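Nuvavia Fold: bimanual garment handling with head-view keyframes

README and data card, release 2

Summary

Nuvavia Fold is a set of teleoperated two-arm episodes of garment handling on a flat table, together with the code for a keyframe-conditioned policy trained on them. The method question is narrow: does a policy that predicts the next grasp state as an intermediate target do better on soft garments than one that predicts joint commands directly? The episodes were recorded at the Jilov site. Annotation and training were done at Quintanilla.

The release covers long, soft items only. Shirts and towels are in a separate set (Plilitz) with a different table height and a different hand calibration, and the two should not be merged without re-running the extrinsics script.

Recording setup

Both arms work from the near side of a white rectangular table. Each arm ends in a black hand with metal joints. The main color stream comes from the head camera, so the hands enter the image from the bottom edge and are in view for most of an episode. Joint positions, commanded positions and hand closure are logged next to the video and aligned by timestamp.

The background was left as it is in the room. Bottle shelves, a window and side tables with other cloth on them are in view behind the work table. No background masking was applied. Users who train on cropped input should crop to the table plane using the corners in the calibration file, as the far table edge moves slightly when the head pitch changes.

Keyframe labels

A keyframe is a time step at which the state of contact between a hand and the garment matters for the next action. Labels are per hand. The values are:

free - hand is not touching the garment
contact - hand is against the garment, grasp not established
hold - fingers closed on fabric
unknown - the annotator could not decide from the head view

Most of the useful supervision is in asymmetric states, where one hand has fabric and the other is still open. In the state below, the gray sweatpants are folded lengthwise along the near edge, the left hand grips one end and the right hand is open over the table. The labels are left = hold, right = free.

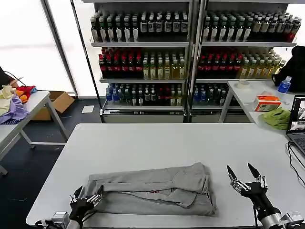
Garment shape labels

Shape is labeled separately from contact. Three values are used:

flat - garment spread out, outline readable
bundle - folded or gathered along one axis, ends identifiable
heap - no usable axis, ends hidden

The line between bundle and heap is the main source of annotator disagreement. The rule applied was that if both ends can be marked with a single point each, the shape is a bundle. Fabric hanging toward the table edge does not change the label.

Heap states are kept in the training split. An earlier version filtered them out, and the resulting policy stalled whenever the fabric bunched up. A crumpled gray cloth with a flap toward the front edge, the left fingers against its side and the right fingertips spread over bare table, is labeled heap, left = contact, right = free. 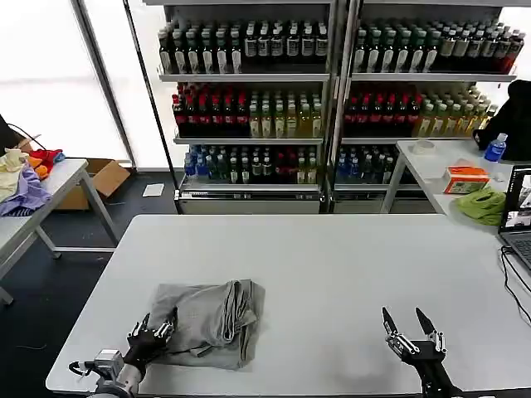
Method

The policy has 2 stages. The first takes the head image and current joint positions and predicts the next keyframe: a contact value for each hand, a shape value, and a target pose for each wrist. The second takes the predicted keyframe and outputs joint commands at control rate until the contact values match or a timeout is reached. The stages are trained separately. Joint fine-tuning is supported in the code but was not used for the released weights.

Result

Evaluation used 45 held-out starts. The keyframe policy finished more of them than the direct baseline, and the gap came almost entirely from heap starts. On flat starts the two were the same within noise. Per-start outcomes are in the results folder - please use those instead of quoting a single average.

Known problems

Gray fabric on a white table gives weak edges under strong window light. Contact is then often labeled unknown.
Head view alone cannot show the underside of a fold. Do not treat hold as proof of a single fabric layer.
The left hand grasps first in most episodes. Mirroring the data helps, but the cable layout is not mirrored.

Changes since release 1

Added the unknown contact value. Restored heap states. Fixed a clock offset in the right hand log.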